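Hand-held gripper closing late and dropping bowls
Forum: Grippers and end tools
Started by RLyons_Kenville, 5/30/22

RLyons_Kenville
We run hand-held grippers for tabletop work, mostly picking up bowls and plates and setting them down somewhere else. Two of them have developed the same fault. You squeeze the trigger, the fingers start to close, then they stall for a moment before they finish. If you've already started lifting, the rim slides out from between the pads. We lost a ceramic bowl that way and one of the operators got a small cut on her thumb picking up the pieces. We're on plastic dishes until it's sorted.

The units are the Trunis ones with the ribbed pads. No error shows up anywhere. The log has the trigger fully in while the finger position sits flat, then jumps.

What I've tried so far:
New trigger spring. No change.
Cleaned the rails with a dry cloth. Slightly better for one morning.
Swapped the cable between a good unit and a bad one. The fault stayed with the bad unit.

Has anyone had this?

medve_a
How many cycles are on them? Ours at Lornamden started doing that at 2,290 and it was grit in the finger rail. A dry cloth won't get it out. You have to take the cover off and slide the carriage right to the end.

RLyons_Kenville
I'd have to look up the counts, but they've had plenty of use. I'll open one up tomorrow.

levsimon
I don't think it's grit. Grit feels rough through the whole stroke. A stall in one spot and then a jump sounds like the pad mount catching on the finger. Check the two small screws behind each pad. If one has backed out, the pad leans and the edge catches. Can you post one at the table, fingers open?

RLyons_Kenville
Not a close-up of the screws, but you can see the pads and the sort of dishes we're using.

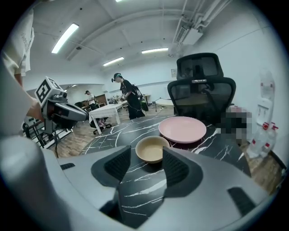 Re: Hand-held gripper closing late and dropping bowls

levsimon
Thanks. The left pad leans in, but I can't tell from that angle whether it's meant to. Put a straight edge on both with the fingers shut. And check those screws before you pull the cover.

medve_a
I wouldn't read anything into a lean with the fingers spread. Ours looked much like that and closed fine after a clean. Rochelle, if you do the screws first and the fault goes away, you still won't know whether the rail is dirty. Open it up.

levsimon
And if she does both at once she won't know which one it was. One thing at a time.

kalliopi_ang
Can I ask about the safety side? Somebody got cut, and you've carried on with the same two units. Where I work a tool that has dropped something breakable gets a tag on it and goes in the cupboard until the cause is written down. Plastic bowls get rid of the sharp bits but you still have a tool that doesn't do what the hand tells it. If an operator leans in to save a drop, their other hand ends up beside the fingers as they snap shut.

RLyons_Kenville
Fair point. The one that dropped the bowl was pulled the same day. The second has only stalled, not dropped anything, so I'd left it in use. I'll pull that one too.

b_kiss
I think pulling both is a bit much. The closing force on these is low, I've shut one on my own finger and it didn't leave a mark. The cut came from the broken bowl. A brush and pan by each table would do more good than a tag.

kalliopi_ang
Get the brush and pan as well. The tag is so the next person on shift doesn't pick it up without knowing.

RLyons_Kenville
Update. I had the first unit on the bench this morning. Screws first, as Levente said. On the left pad one was half a turn loose. Tightened it and ran 30 closes on a plastic bowl. It stalled on 5 of them, where before it was closer to every second one. Then I took the cover off and found a line of grey fluff and what looks like pad dust packed in at one end of the rail. Cleaned that, put it back together, another 30 closes, no stalls.

medve_a
Told you. Pad dust gets everywhere once they wear.

levsimon
So it was a bit of both. Put a dab of thread lock on those screws or they'll be loose again in a month. The low-strength kind, as the mounts are plastic and strip easily.

b_kiss
Careful which thread lock you use on plastic. We had some from Vincze that crazed the mount. Test it on an old one first.

RLyons_Kenville
Good to know, I've got a scrap mount I can try it on. The second unit stays tagged until I get to it. I've added the rail clean to our monthly list and told the operators to stop lifting if they feel the fingers hang.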